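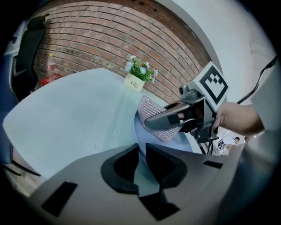

A silver-pink pouch on the worktable, with a potted arrangement of small daisy-like flowers at the back.

Torkex adds soft pouches to its household packing list

By the Grellon news desk
August

Torkex has widened the list of everyday goods used in its table-top packing work to include small cloth pouches. The change took effect this month at the Grellon workshop, where the firm studies how personal items are picked up, turned, filled and put away on a flat surface.

The earlier list was made up mostly of rigid goods: boxes, tins, bottles and cases with a fixed outline. Soft goods were limited to folded towels and socks. Pouches were left out of the first edition because their shape depends on what is inside them, and two people rarely set one down in the same way.

The full list now runs to 349 items. Pouches are entered by closed length, type of fastening and outer finish. Finish is divided into plain, padded and textured, the last of these covering sequins, quilting and raised stitching. Such surfaces change in brightness as the cloth bends, and they slide differently depending on the direction of the pull.

Each pouch is handled in two states, empty and part filled. The filling is limited to 200 grams and consists of ordinary contents such as a comb, a pack of tissues and a set of keys. Pouches are placed on the table with the fastening facing up or facing the far edge. They are then moved, turned over and pressed flat before being placed in a tray.

Pressing flat has been entered as a step of its own. In the first edition it was treated as part of folding, which gave unclear records for any item that does not fold. The new wording asks for steady contact on the upper face of the pouch until the cloth stops moving, followed by a release without dragging. If the contents shift to one end, the step is recorded as incomplete and the pouch is reset by hand.

The tables keep their plain, pale tops. Small ornaments may stay near the back edge, provided they are clear of the working area — a rule carried over unchanged from the first edition. Torkex says that a completely bare surface is a poor match for the dressing tables and hall shelves where pouches are normally kept.

Storage instructions have also been revised. Sequinned and quilted pouches are to be kept flat in single layers, as stacking leaves marks in the padding and can catch loose threads. Items with a damaged fastening are withdrawn and replaced with one of the same length.

Pundivus, which supplies the trays, has delivered a shallower model for the pouch work. It has the same footprint as the standard tray, so existing table markings do not need to be moved.

Torkex plans about 500 pouch sessions under the present wording. Purses with metal frames and drawstring bags are held over for the next edition, which will be issued under the working title Yao.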